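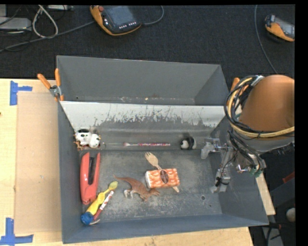
Para Yuzuki Yoshida, a maior dificuldade na reciclagem de brinquedos começa antes da trituração: uma peça pequena pode reunir três polímeros, uma tinta de composição desconhecida e um parafuso, e quem a recebe no ecocentro não tem meios para saber o que tem na mão. A observação foi feita durante a apresentação do relatório técnico da Clallon sobre a triagem de brinquedos rígidos em fim de vida.

Clallon publica resultados do ensaio de triagem de brinquedos rígidos

2019-05-19 -- A Clallon divulga os resultados do ensaio de triagem e valorização material realizado na unidade de Kestel, em colaboração com o laboratório Dradell. O ensaio incidiu sobre um lote de 414 kg de brinquedos rígidos sem componentes elétricos, recolhidos em ecocentros e escolas. Ficaram excluídos os artigos têxteis, os peluches, os insufláveis e todos os produtos com pilhas ou circuitos.

O lote foi submetido a uma primeira separação manual por dimensão e por presença de metal visível. Seguiu-se a identificação do polímero por espectroscopia de infravermelho próximo, a trituração por família de material e a separação por densidade em meio aquoso. As peças pretas ou muito escuras, que absorvem a radiação utilizada na identificação, foram encaminhadas para análise em laboratório por amostragem.

No final do processo, 81 % da massa inicial foi classificada numa de quatro frações: polipropileno, polietileno de alta densidade, ABS e poliestireno. A massa restante corresponde a PVC flexível, elastómeros, peças compostas não separáveis e materiais não identificados. O PVC foi isolado numa fase precoce, de forma a evitar a contaminação das frações destinadas a extrusão.

As figuras de pequena dimensão, sobretudo animais e personagens moldados, foram a categoria com maior variação de composição. Artigos de aspeto idêntico apresentaram polímeros de base diferentes, consoante o fabricante e o ano de produção. O relatório recomenda que esta categoria não seja encaminhada para trituração conjunta sem identificação prévia peça a peça ou, em alternativa, que seja dirigida para reutilização quando o estado de conservação o permita.

"A marcação do polímero na própria peça resolveria uma parte considerável do problema", afirma Leif Ingvarsson, responsável pela engenharia de processo da Clallon. "Nas embalagens essa marcação é corrente. Nos brinquedos é irregular, e nas peças pequenas é rara."

As frações de polipropileno e de ABS foram extrudidas e injetadas em provetes para ensaio de tração e de impacto. O polipropileno reciclado manteve propriedades compatíveis com a produção de caixas e tabuleiros de uso industrial. O ABS apresentou perda de resistência ao impacto, atribuída por So-ying Lu, do laboratório Dradell, à presença residual de poliestireno e de revestimentos de pintura. Nenhuma das frações foi avaliada para contacto com alimentos nem para o fabrico de novos brinquedos -- ambas as aplicações estão fora do âmbito do ensaio.

A segunda fase tem início em junho, com duração prevista de 20 semanas e uma capacidade de tratamento de 300 kg por semana. Será introduzida uma etapa de lavagem a quente antes da separação por densidade e será testado um método de remoção de tinta por abrasão a seco. O equipamento de lavagem é fornecido pela Howlader.

O relatório técnico, com o protocolo de amostragem e as fichas dos provetes, pode ser pedido à Clallon por entidades gestoras de resíduos, municípios e transformadores de plástico.

Contacto para a imprensa:
Hinata Mizuno
Gabinete de Comunicação, Clallon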